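How to budget for a two-arm bench cell without crying in October 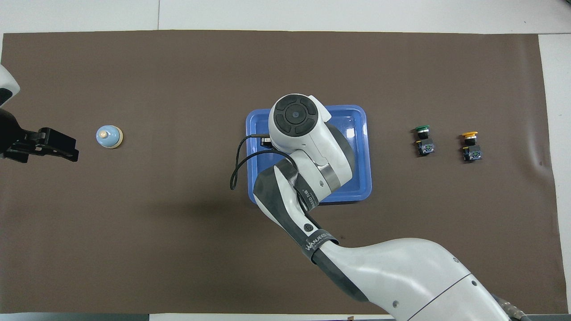

E. Vasilakis
Equipment planning, Flevosbridge workshop

Everyone budgets for the arms. The arms have a price, the price is on a quote, and the quote goes in a spreadsheet where it looks terribly grown-up. Then the cell arrives and you find you own two very expensive arms and nothing for them to pick up.

Our first plan for the Vostadora bench had 3 lines in it. The version that got signed off had 23. What follows is how to get to the longer list before finance does it for you.

1. Write down the job first

One sentence, with nouns in it. Ours was "sort push-button switches and odd-shaped parts into a tray". If you can't manage the sentence, close the catalogue and have a biscuit.

2. Price the table as if it were a machine

Measure it with both arms at full stretch, then add room for a person to lean in. A matt, dark mat is worth having under pale parts. Buy two, as mats crease and their corners curl, and a curled corner is a fine thing to catch a gripper on.

3. Budget for the bits

Trays, switches with green and yellow caps, a little bell-shaped thing with a knob on top - this is the stuff the arms will handle all day, and it gets dropped. We allowed 200 pounds for it and I would now allow more. Order spares of anything small in the same batch, or the replacement will come in a slightly different blue.

4. Follow every cable with your finger

A cable that loops out at the wrist needs slack to turn and somewhere to go when it has turned. Put clips, sleeves and one spare cable per arm on the list. Ask the supplier how long the spare takes to come. Rekasley told us, and we ordered it that afternoon.

5. Ask what the gripper price includes

Jaws, bracket, fixings, fingertips? Get it in writing, per arm. If your two arms are different models, assume nothing fits both until someone has tried it with a screwdriver.

6. Put hours in the spreadsheet

We logged 104 hours of setting up before the bench did any useful work. None of them were in the first plan. Setting-up time is a cost even when the people doing it are already on the payroll, and especially when they were meant to be doing something else.

7. Leave a line called "other"

Finance will ask what it is for. Show them step 3.

Send the finished list to the supplier before you ask for a final quote, and keep the old one for comparison.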